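How to sort your button tin (and enjoy it!)

If you sew or knit at all, you've probably got a tin of mixed buttons somewhere. Mine came down from my gran and I put off sorting it for years, which was silly, as it's a lovely way to spend a February evening.

Tip the lot on to an old towel so nothing rolls away. Pull out anything that isn't a button first - hooks, pins, a bit of chalk - then go through by colour. Don't fuss over shades yet. Once the colours are in heaps, split each one by size, and you'll start spotting sets. I found 31 matching greens I had no idea I owned!

Wash plain plastic ones in warm soapy water and dry them flat. Keep wood, leather and anything with fabric on it well away from the sink, and just wipe those with a soft cloth.

Thread full sets on a loop of cotton and tie a knot. Singles can go loose. I like a clear box with dividers for these, so I can see the colours without opening anything, and a big jar for the real oddments.
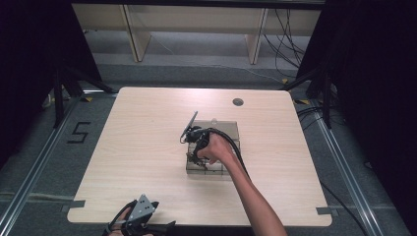 Idrisa Swai wrote in to say that sets are better sewn on to a bit of card, with the size written on the back, as cotton loops get tangled once you have more than 100 or so buttons in a drawer.

Good idea, and I'm going to try it with the greens. Use a double thread if they're heavy coat buttons.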